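Rattachement administratif d'un doctorant en cotutelle : qui délivre la carte d'étudiant ?

Publié dans : Vie universitaire > Doctorat et recherche

Bonjour,

Inscrite en première année de doctorat d'histoire, dans le cadre d'une cotutelle entre l'université Hilier et l'institut Tidar, je souhaiterais savoir auprès de quel établissement je dois retirer ma carte d'étudiant. La convention n'a pas encore été signée par les deux parties. Par ailleurs, le service de la vie étudiante m'indique que l'accès à la salle commune des doctorants est subordonné à la présentation de cette carte.
Je vous remercie par avance de vos éclaircissements.

Aisling Ó Flaithearta

Réponse de Secrétariat_Kariuki

Madame,
La carte est délivrée par l'établissement dans lequel sont acquittés les droits d'inscription pour l'année en cours. Dans l'attente de la signature, le bureau des études doctorales peut établir une attestation provisoire, valable 15 jours et renouvelable. Il convient de joindre à la demande :
- le certificat d'inscription ;
- une copie du projet de convention, visé par les 2 directeurs de thèse ;
- une pièce d'identité.
Les dossiers incomplets sont retournés sans examen.

Réponse de doc_3e_annee

Même situation l'an dernier, réglée en avril. Voir avec Tidar.

Réponse de Plarkier

La réponse du secrétariat est exacte. J'y ajoute quelques précisions relatives à la salle commune.
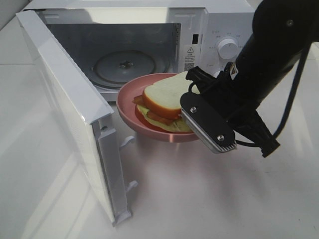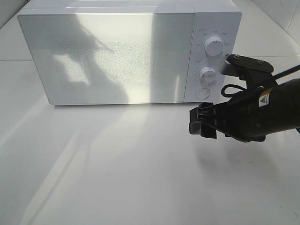
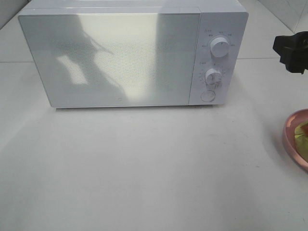 L'attestation provisoire ouvre les mêmes droits que la carte définitive, y compris pour la bibliothèque de recherche, dans la limite de 300 pages d'impression. Elle doit être présentée à l'accueil lors du premier passage. S'agissant de la salle commune, le règlement intérieur s'applique dès l'admission : le four à micro-ondes blanc est à la disposition des doctorants, qui veillent à nettoyer le plateau tournant après usage et à refermer la porte. La demande de casier relève d'un formulaire distinct, à déposer auprès de l'école doctorale après signature de la convention.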